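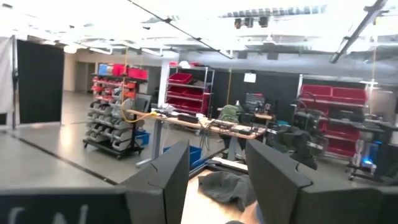

工单标题：升降工作台单侧下沉，台面向过道方向倾斜
地点：Sindorham 二号车间，浅灰色抛光地坪区域
设备：Clellon 电动升降台，双立柱，浅色木质台面，灰色金属腿
报修人：Ferenc Magyar
优先级：中
状态：已关闭（遗留一项待办）

问题描述
升降台静置后台面出现倾斜，靠过道一侧低于靠货架一侧。控制面板无报警，显示高度 79 厘米，与靠货架一侧实测一致，靠过道一侧实测低 6 毫米。倾斜导致小零件向台边滚动，影响分拣。现场布局：工作台后方为镀铬网架，架上放红色料盒；台面上有一台黑色设备和成团的黑色线缆，线缆越过台边垂向地面；台下放一只蓝色塑料箱，远端台面上有一只橄榄绿背包。近处的浅色木台面上另有一块揉皱的深灰色布。以上物品在测量前须移开，否则读数无参考价值。

复现步骤
1. 台面升至最高位，停留一分钟。
2. 降至 79 厘米，松开按键。
3. 用钢卷尺从地坪量至台面下沿，四角各量一次，换算时加台面厚度。
4. 静置两小时后复测。
报修人按以上步骤做了两轮，偏差均出现在靠过道一侧，另一侧无变化。

处理记录

第一次回复（技术支持）
请先排除地面和脚垫因素。抛光地坪表面平整不等于水平，建议把水平尺直接放在地面上，沿台长方向和台宽方向各读一次。脚垫锁紧螺母如有松动，先拧紧再测。另请确认台面负载分布，背包、设备主机一类集中放在一端的物品全部移走。台下蓝色塑料箱也请拉出，箱沿若高于横梁最低行程位置，下降时会顶住横梁，触发单侧丢步。

报修人回复
地面沿台宽方向气泡居中，沿台长方向略偏，偏差在脚垫可调范围内。四只脚垫螺母均已紧固。塑料箱已拉出，箱沿与横梁最低位之间有余量，未见刮痕。台面清空后复测，偏差仍为 6 毫米。

第二次回复（技术支持）
排除负载和干涉。请执行复位：台面降至最低，松开下降键，再次按住下降键直到面板闪烁，保持到台面轻微回弹后松手。复位过程中台下和台面两侧不得有物品，垂下的线缆须提前收起，避免被横梁夹住。复位完成后重新升至 79 厘米测量。

报修人回复
首次复位失败，面板闪烁后中断，未见回弹。检查发现靠过道一侧立柱的电机插头没有插到底，卡扣未扣合。该插头附近走线没有固定，垂下的线缆与电机线绕在一起，升到高位时会拉扯插头。重新插接并分开走线后，第二次复位成功。复位后四角读数一致。静置两小时复测，偏差不到 1 毫米。

第三次回复（技术支持）
初步判断为插头接触不良，靠过道一侧立柱位置信号间断丢失，控制盒按另一侧计算高度，因此面板读数正常而实际不平。请补充以下信息：
控制盒型号及固件版本；
安装时间；
插头针脚有无变色或弯曲。

报修人回复
控制盒为 Szalai 双路型，固件 2.18。二月安装，安装后没有做过复位。针脚无变色，无弯曲。卡扣一侧有轻微发白，扣合后手拉不脱。

固件说明
2.18 版在位置信号短时丢失时不报警，只有连续丢失才报错。面板没有故障代码不能作为两侧同步的依据，以实测为准。

整改措施
1. 电机线沿横梁内侧走线，每隔 18 厘米用扎带固定一处，插头前留一段余量，不得绷直。
2. 台面设备线缆与电机线分开，统一从台面后沿下线，装入 Pendum 线缆链。线缆长度按台面最高位核算，不按常用高度。
3. 台下塑料箱移至网架底层，台下不再存放物品。
4. 台面远端不长期放置背包等个人物品，重物靠立柱上方放置。
5. 每月复位一次，并记录四角读数。

验收
满行程升降六次，无异响，无停顿。空载四角一致。台面中部加载 18 公斤，静置两小时，四角偏差不到 1 毫米。电机线与设备线缆在最高位均未绷紧，最低位未触地。

遗留
发白卡扣列入备件更换，到货后另开工单。线缆链目前只装了靠货架一段，靠过道一段缺两只固定座，暂用扎带代替。同批安装的其余升降台由 Ferenc Magyar 按复现步骤第 2 至第 4 步逐台测量，偏差超过 2 毫米的附四角读数报上来，并写明插头卡扣状态。

关闭时间：4月6日，星期日
关闭原因：故障排除，报修人确认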